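Cuvwood 벽부형 접이식 작업대 CW-150

홈 > 작업실 가구 > 작업대 > 접이식

제조: Cuvwood
모델: CW-150
공급 상태: 주문 후 출고
색상: 내추럴, 다크 오일

제품 개요

CW-150은 벽에 고정해 쓰는 접이식 작업대입니다. 상판을 내리면 폭 150cm의 작업 면이 생기고, 올려서 잠그면 벽에서 14cm만 나옵니다. 차고, 다용도실, 베란다 창고처럼 작업대를 늘 펼쳐 둘 수 없는 공간에 맞춰 만든 제품입니다. 수리, 조립, 포장, 재봉, 분갈이 등 서서 하는 작업과 앉아서 하는 작업에 모두 쓸 수 있습니다.

초기 설계는 Rainer Haberkorn이 맡았고, 현재 판매하는 제품은 힌지와 잠금쇠를 바꾼 2세대입니다. 1세대 제품의 상판은 2세대 브래킷에 그대로 끼울 수 없습니다. 브래킷 간격이 다르므로 교체용 상판을 주문할 때는 뒷면 라벨의 모델명 끝자리를 확인해 주십시오. 끝자리가 B이면 2세대입니다.

사양

상판 폭: 150cm
상판 깊이: 60cm
상판 두께: 30mm
접었을 때 돌출: 14cm
상판 소재: 너도밤나무 집성목
브래킷: 분체 도장 강철, 2개
표면 마감: 식물성 오일
권장 설치 높이: 바닥에서 상판 윗면까지 85~95cm
최대 분산 하중: 80kg
보증: 브래킷과 힌지 15년, 상판 2년

최대 하중은 콘크리트 벽에 동봉된 앵커로 설치했을 때의 값입니다. 석고보드 벽에는 보강목 없이 설치할 수 없습니다. 앞쪽 모서리에 바이스를 달 경우 바이스 무게도 하중에 포함해 계산하십시오.

상판

집성목은 폭이 좁은 각재를 붙여 만든 판이라 조각마다 색과 결이 조금씩 다릅니다. 작은 옹이와 색 차이는 불량으로 보지 않습니다. 출고 전에 오일을 두 번 바르며, 설치 후 한 달쯤 지나 한 번 더 발라 주면 물 얼룩이 덜 생깁니다. 바니시나 우레탄을 덧칠하면 이후 부분 보수가 어려워집니다.

앞 모서리는 반지름 3mm로 둥글렸습니다. 뒷면에는 휨을 막는 강철 보강대가 들어 있으므로 상판에 직접 구멍을 뚫을 때는 설명서의 타공 가능 구역을 먼저 보십시오. 보강대를 건드린 상판은 보증에서 제외됩니다.

힌지와 잠금쇠

브래킷은 상판을 들어 올리면 안쪽으로 접히고, 내리면 수평 위치에서 자동으로 걸립니다. 잠금을 풀 때는 양쪽 레버를 동시에 당겨야 합니다. 한 손으로 풀 수 있는 단일 레버는 옵션으로도 제공하지 않습니다. 접은 상태에서는 상단 걸쇠가 상판을 잡아 줍니다.

레버가 뻑뻑해지면 마른 천으로 먼지를 닦고 실리콘 윤활제를 조금 뿌리십시오. 점성이 높은 그리스는 톱밥이 엉겨 붙으므로 쓰지 마십시오.

설치

1. 벽 재질을 확인하고 배관과 전선 위치를 탐지기로 찾습니다.
2. 원하는 상판 높이에서 두께 30mm를 뺀 위치에 수평선을 긋습니다.
3. 동봉된 종이 본을 수평선에 맞춰 붙이고 구멍 자리를 표시합니다.
4. 지름 10mm 비트로 구멍을 뚫고 가루를 빼낸 뒤 앵커를 넣습니다.
5. 브래킷을 가볍게 고정하고 수평을 다시 잰 다음 완전히 조입니다.
6. 상판을 올려 아래쪽에서 나사로 체결합니다. 이 단계는 두 사람이 해야 합니다.

설치 후 일주일이 지나면 앵커 볼트를 한 번 더 조여 주십시오. 방문 설치는 Nodton 설치팀이 담당하며 오전 9시부터 오후 5시 사이에 진행합니다. 7월에는 예약이 밀려 평소보다 대기가 길어집니다.

별매 부속

Swanepoel 공구 레일: 작업대 위쪽 벽에 다는 알루미늄 레일. 고리와 선반을 끼워 쓸 수 있습니다.
Clusach 고무 매트: 상판 보호용. 기름과 약한 세제에 견디며 칼로 재단할 수 있습니다.
교체용 앵커 세트: 이사 후 재설치할 때 필요합니다. 한 번 쓴 앵커는 다시 쓰지 마십시오.
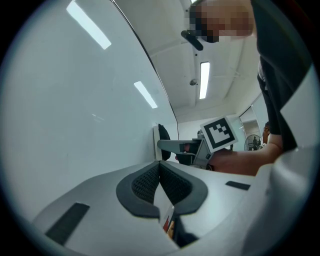 사용자 의견

Hajnalka Jakab
자전거 정비용으로 샀습니다. 펼쳤을 때 흔들림이 거의 없습니다. 레버 두 개를 같이 당기는 게 처음에는 불편했는데 팔을 벌리면 닿는 거리입니다. 키가 작은 분은 85cm로 다는 것이 좋겠습니다.

Uwe Dreßler
상판은 만족합니다. 종이 본이 접힌 채로 와서 펴는 데 시간이 걸렸습니다. 벽돌 벽이라 앵커는 따로 구입했습니다.

Edeltraud Kettler
재봉틀을 올려 씁니다. 진동이 벽으로 조금 전해져서 고무 매트를 추가로 주문했고 그 뒤로는 괜찮습니다.

배송과 반품

상판과 브래킷은 상자 두 개로 나누어 발송하며 도착일이 다를 수 있습니다. 상판 상자는 눕혀서 보관하십시오. 반품은 수령 후 14일 이내에 가능하고, 앵커를 개봉했거나 상판에 구멍을 뚫은 제품은 받지 않습니다. 대량 주문과 맞춤 폭 제작은 영업 담당 Marlene Brandes에게 문의해 주십시오.

관련 제품

CW-150용 교체 상판
CW-150용 바닥 지지 다리
벽부형 접이식 선반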